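Tabletop Arm Manners: House Rules from the Kuvport Tool Library
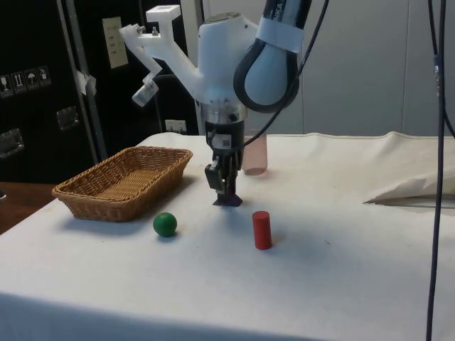

Fingertips low, between the basket and the red peg.

Most of these got written down after something fell off a table.

Set the height limit with the cloth on. Cloth has thickness, a fact it likes to share with your gripper pads.

Smooth wrinkles before you start. Fingers will happily pick up a fold and bring the ball along.

Run the first pass at 17 percent speed. Yes, it's dull. Go slow anyway.

Tie cables back and swing the arm through its full reach 3 times by hand, power off.

Hands stay off the table while the arm is live, even for a rolling ball. Let it roll.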